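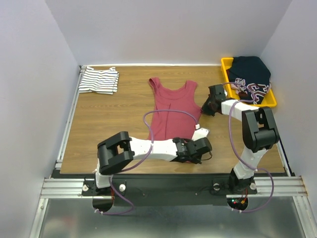

Rolness Ceiling Clothes Airer

$332, postage included to most of mainland Australia
Made to order in our Uka workshop
Next batch leaves us on 14th June

If you grew up in an old weatherboard house you may well remember one of these hanging over the stove or down the end of the laundry, with the school shirts on it and a tea towel or two always tucked in at the end. We certainly do, and the Rolness is our go at making one that will last as long as the ones our grandparents had (several of which are still up, as far as we know, and looking rather better than the kitchens under them).

It's a simple thing. Long timber laths sit in a pair of cast iron ends, and the lot goes up and down on a cotton rope that runs through pulleys on the ceiling to a cleat on the wall. You lower it to your chest, hang out the washing without bending or stretching, and haul it up again to where the warm air is. In a Melbourne winter, when the Hills Hoist hasn't seen a dry afternoon in a week, it is a lovely thing to have overhead.

What it's made of

The laths are Victorian ash, sanded by us until they won't catch on a jumper, and rounded along the top edge so they don't leave that hard line across the middle of your trousers. We finish them with a water-based clear coat from Hudec, and we've been using it long enough to trust it against damp cotton. You can have them bare if you'd like to oil them yourself — just leave us a note at checkout.

The ends are poured at a small foundry and come in black, cream or a soft eucalypt green. The green is our favourite and the one that sells least, so please do consider it!

Sizes and specifications

Lath length: 1413 mm
Number of laths: six
Ceiling pulleys: one single, one double
Rope: natural cotton, 12 metres
Cleat: cast iron, colour matched to the ends
Load: please keep to one full machine load of spun washing
Warranty: 2 years on the ironwork and pulleys

We're asked fairly often for a shorter one for a flat or a narrow laundry. We can cut the laths down to any length you like at no extra charge, but once cut they can't come back to us, so measure the room, have a cup of tea, and measure it again.

Putting it up

The pulleys must go into ceiling joists. Plasterboard on its own won't hold a wet doona cover, however good the plug claims to be. If your joists run the wrong way, or they're nowhere near where you want the airer, screw a length of solid timber across two of them and fix the pulleys to that. It looks quite handsome painted the same colour as the ceiling.

Put the cleat on a stud at shoulder height, on the same side as the double pulley. Screws for timber are in the box, along with a printed sheet showing how the rope is threaded. If you rent, have a word with your landlord before you get the drill out.

Keep it well clear of gas cooktops, open fires and ceiling fans. We'd also suggest leaving enough headroom that the tallest person in the house can walk beneath it when it's raised with sheets on.

Getting the best from it

Give everything a good shake before it goes up. Shirts dry nicely laid over two laths, with air between the front and the back, and need hardly any ironing afterwards. Knitwear should go flat across as many laths as it will cover. Socks can go anywhere. Open a window a crack if the room tends to steam up, even in the cold.

The rope will stretch a little over the first few weeks, and you may want to retie it once it has settled. After that it should only need replacing when it starts to look furry where it passes over the pulleys.

Goes well with

Monilix peg basket, with a hook sized to hang from the end of a lath
Spare rope, 12 metres, natural or navy fleck
Extra cleat, for those who like to tie off in two spots

Delivery and returns

We make the Rolness in small batches, and the one after June's won't be ready until October, so if you're hoping to have it up for this winter it's best to order soon. It comes in two parcels, a long one with the laths and a short, surprisingly heavy one with the iron. They sometimes turn up on different days.

Should you change your mind, send it back unused within 30 days and we'll refund the price of the airer. Return postage is yours to cover unless something has arrived damaged, in which case email us a photo and we'll post out the replacement part.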